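3. The Build

3.1 Where the work was done

Most of what we report in this paper was put together in the back half of the Bridarari shared workshop, between a bandsaw that we did not use and a kiln that we were very glad of in February. Two of us (Baysal and Taşdemir) had been members there for years before the idea of a two-armed bench came up, and it is fair to say that the idea grew out of the place. People at Bridarari like to lay their things out on a big table and leave them there, and we had long wanted a pair of arms that could help put such a table in order at the end of the evening. We called the bench Winlow, and the software that runs on it Kioko, and both names have stuck in spite of several attempts to find better ones.

We had no lab budget, and so a good deal of this section is about ordinary decisions: how to fix the arms down, what to cover the table with, where to send the cables. Readers who only want the control method may skip ahead to Section 4 without missing much, although we would gently suggest that the table gave us more trouble than the method did, and that anyone planning a similar build at home may find the next few paragraphs the useful ones.

3.2 Table, mounts and cabling

The arms came to us secondhand, and we left them mechanically as they were. Our first mounting, which relied on clamps alone, let the bases creep whenever both arms reached out together, and after 13 evenings of measuring and tightening and measuring again we gave it up. Each base now sits on its own metal plate, and the plate is fastened to the table. Dursun made a drilling template from scrap board, and we have kept it, since it lets us put a plate back in the same spot after the table has been lent out.

The tabletop covering took longer to settle than we like to admit. Bare wood had grain that our object finder happily took for edges, and a white sheet threw back so much light that pale things disappeared into it. Manee Hemmin suggested a plain matte brown, on the grounds that very few of the things people carry in their pockets and bags are that color, and it has served us well ever since.

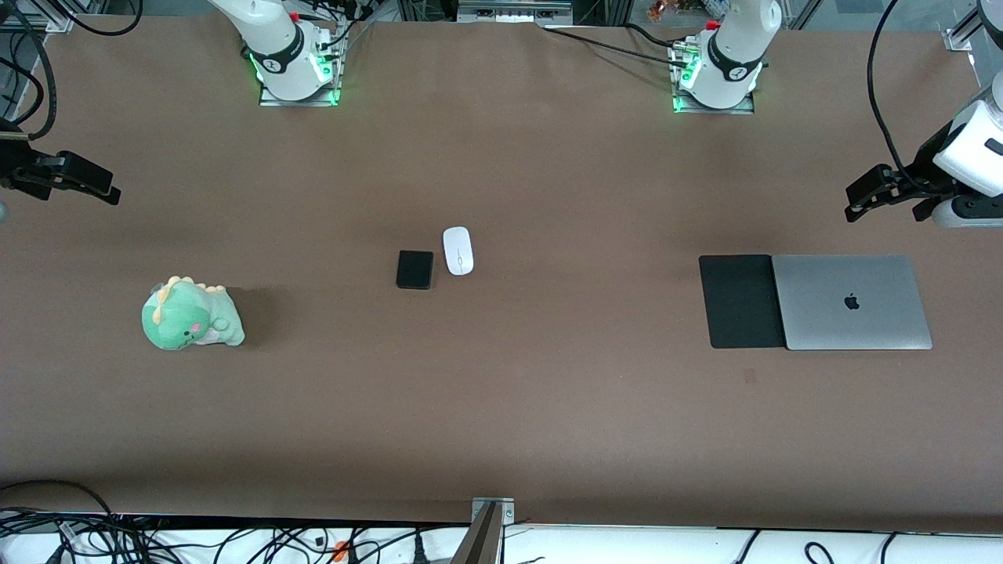

Figure 3. The Winlow bench from the fixed camera, with both arms and a mixed set of objects on the table.

Our choice of objects followed the same homely thinking as the rest of the build. We could have bought one of the standard sets of blocks and cups, and for comparison with other groups that would have been the sensible thing, but we wanted the sort of muddle that a workshop member might really leave behind. We therefore drew up a short list of kinds of things (soft, flat, small and rounded, wide and flat) and asked people to lend us something of each kind. The plush dinosaur in Figure 3 covers the soft end of the list and gives the fingers a good deal to choose from, with its spiked crest and upright body, while the closed laptop lying partly on a black sleeve or mat is our hardest arrangement, as the two dark and light shapes overlap and the planner has to decide which of them to deal with first. The mouse and the small square device next to it were set close together on purpose, to leave little room for a finger between them.

Cable routing deserves a word as well. We tried to keep everything behind the bases at first, and this worked nicely until an arm turned its wrist far enough to pull its own lead across the table. We now leave a generous loop to each gripper and accept that the edges of the bench will never look tidy. Taşdemir checks the loops by hand before each session, moving both arms slowly through their full reach with the motors off, and we would recommend the habit to anyone.

3.3 Layouts and sessions

A layout, in this paper, means one placing of objects on the table before either arm moves. We recorded 500 layouts in all, and after setting aside 97 in which an object had been placed out of reach of both arms, we used the remainder for the results in Section 5. The layouts were set out by whoever was in the workshop at the time, with no instruction beyond keeping things on the brown surface. Tuncay Gündoğdu, who had no part in writing Kioko, kept the session log and marked each attempt by eye from beside the table, and we are grateful for his patience, as well as for his handwriting. Where his mark and the one produced by the software disagreed, we kept his.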